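Speaking in Public Places
Handout for Session 4: The Question Period

Reading before class: the Satano transcript, first half only. Bring a pen. The second half of the session is done standing up, so dress for standing up.

1. Where we left off

Last time we dealt with the talk itself: openings, closings, and the long stretch of middle where people check whether the bar is still serving. This session covers what comes after the applause, when the host says "I think we have time for a few questions" and the room goes as quiet as a dentist's waiting area.

Most speakers prepare the talk for weeks and the question period for the length of the walk to the lectern. Hosts prepare it less than that. Then everyone goes home and complains about the man in the third row.

For these notes, a question period means any stretch where the audience is invited to speak and the speaker is expected to reply. Panels are Session 5. Open mics are a separate branch of human suffering and we do not cover them.

2. The silence

The first silence after "any questions?" feels enormous from the stage. At the November talks at the Eder we timed it with a phone under the table. The longest one ran 23 seconds, and the speaker later described it as "several minutes." She had started to answer a question of her own by then, which she also got wrong.

People need time. They have been listening, which is passive, and now they're being asked to form a sentence in front of 84 strangers (the Eder's capacity with the side benches out). A few techniques for the gap:

Announce it early. If the host says at the start of the evening that there will be questions after each talk, a fair share of the audience will quietly start drafting one. Some will draft it instead of listening. You can't have everything.

Ask for questions in the form you want. "What questions do you have?" gets more hands than "Any questions?" The second can be answered with no, and usually is.

Give them a minute with a neighbor. Sixty seconds of chatter, then hands. It works almost every time and feels like summer camp, so use it once per evening at most.

Hold one question in reserve. The host should have a real one ready, written down. "So what's next for you?" is what hosts say when they were in the hallway during the talk.

Drink some water. A speaker who is drinking water looks calm. A speaker who is staring at the audience looks like somebody waiting for a bus.

3. The host's job

The host runs the question period. Please write that down, as it is the single point from this session that is most often missing from the written assignments. The speaker answers. The host picks who speaks, in what order, for how long, and when it ends.

At Flukura, where some of you will be doing your placement, the host stands during questions and the speaker stays at center stage. At the Kerell library talks both of them sit, which is friendlier and makes it much harder to stop anybody. If you are seated and need to cut someone off, lean forward and start nodding. Nodding faster than the person is talking has a surprising effect.

Picking hands. Look at the whole room before you pick the first one. Hands near the front go up faster because those people can see you. The back left corner of any hall is a kind of lost province, and if you take a question from there early on, more will follow. Keep a running order out loud: "You first, then the green scarf, then up in the balcony." People whose place in line is known will put their arms down and listen.

Repeating the question. Always, unless there's a roving microphone and it works. Repeating it does three jobs. The back rows get to hear it, the speaker gets a few seconds to think, and you get to leave out the part about the questioner's brother-in-law.

Microphones. Never hand over the microphone. Hold it for them. This is not rudeness, it's property management. Once the microphone has left your hand you are a member of the audience with a better view. 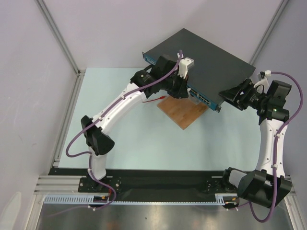 Two robot arms reaching for a network switch on a light blue tabletop.

4. A field guide to questions

You will meet all of these. Most of you have already been one or more of them.

The real question. Short, about the talk, asked by someone who'd like to know. Answer it. Don't begin with "That's a great question," partly because the next questioner will notice if you don't say it to them.

The statement. It has no question mark and it has been in preparation since before your talk was announced. It often opens with "This is more of a comment." Host: let the first two sentences go by, then ask, kindly, "And is there a part you'd like our speaker to respond to?" If there isn't, the speaker thanks the person and looks at somebody else. Looking at somebody else is half the skill.

The stack. "I have three questions." The speaker will remember the first one and the last one. Host: ask for the favorite. People like being asked for their favorite.

The exam. The questioner already knows the answer and would like to see whether you do. There is no shame in "You seem to know this area better than I do. What would you say?" Nine times out of ten they're delighted. The tenth will give a lecture, and you are back at the statement, above.

The wrong talk. A heartfelt question about a subject you didn't mention. Find the nearest thing you did mention and answer that. If no such thing exists, say so in one sentence.

The ambush. Hostile, sometimes fairly so. See part 6.

The one about your equipment. "What software did you use for the slides?" After ten minutes on the loss of your father's farm, this may sting. It's still a sign of life. Answer in four words and move along.

5. Answering

Short. Shorter than that. A good answer in a public room lasts well under a minute, and the impulse to give the rest of the talk you had to cut must be resisted. You cut it for a reason, or the clock did.

Start with the answer, then the support. Most of us do it the other way around, building toward a yes or no like a slow elevator. If the answer is yes, say yes. If it is "I don't know," that is a complete sentence and the audience will trust you more on the next one. Two warnings on this. You may say "I don't know" freely, but if you say it to everything, people begin to wonder about the talk. And do not follow it with four minutes of what you'd guess if you did know.

Begin by looking at the person who asked, then talk to the room, and finish anywhere but on the person who asked. If you end your answer looking straight at them, you've handed them a follow-up. Some of them will have a follow-up to the follow-up, and then the rest of us are watching two people have coffee.

Slides. If your answer needs a slide, have it ready after your last one. If you have to go looking for it, don't. An audience watching you scroll backward through your own talk at speed is learning things about your file habits that you may prefer to keep private.

6. When it's hostile

It happens less than students fear and goes on for less time than they remember. Steps, in order:

Wait a breath before you open your mouth.

Restate the question without the insult. "You're asking whether the money could have been spent better." Do it fairly. A room can smell a rigged restatement.

Concede what is true. There's usually something.

Answer the rest briefly and in the same voice you used for the slide software person.

Go on to the next hand.

If a questioner keeps going, that's the host's problem and the host should walk forward. Walking forward is enough in nearly all cases. We'll practice this, and it will feel silly, and the person playing the heckler will enjoy it more than is healthy.

Jokes: the speaker may make one at their own expense. A joke at the questioner's expense gets a big laugh and loses you the room, because every person in it has now decided not to raise a hand.

7. Ending it

Announce the last question before you take it. "We have time for one more" should be said once in an evening and should be true. If the last question turns out to be a poor one, take it anyway, and let the host close with a line that was prepared in advance. The Satano transcript (page 2) has a host saying "one more" on four separate occasions, by which point the reader is rooting for a fire drill.

Don't end on the answer. The speaker trails off, the audience isn't sure, somebody claps twice and stops. The host must step in with a full stop: speaker's name, thanks, what happens next, where the drinks are. Lead the clapping yourself, with your hands up where people can see them.

The people who line up afterward to ask privately are often the ones with the best questions. Stay for them. Move away from the stage, or the next speaker will be plugging in a laptop around your knees.

8. In-class exercise

Groups of four. One speaker, one host, two audience members. The speaker gives the last minute of the talk from Session 3, then takes questions for five minutes. Each audience member draws a slip with a type from part 4 on it and keeps it hidden. Host does not get to see the slips. Rotate until everyone has hosted.

Notes to keep while you're sitting out: length of the first silence, who got picked and from where, any answer that went over a minute. Write down one sentence you heard that you'd steal.

9. Assignment

Attend any public talk with a question period and write it up in two pages. Skip the talk. I want the questions, the order they came in, and what the host did or failed to do. Talks at Flukura and Kerell both count, as does anything at a bookstore. Family weddings don't count, though I've read some strong submissions.

Due 26th March, on paper, in the tray outside the office. If the tray is full, someone else's assignment can be moved to the chair. Please don't use the windowsill again.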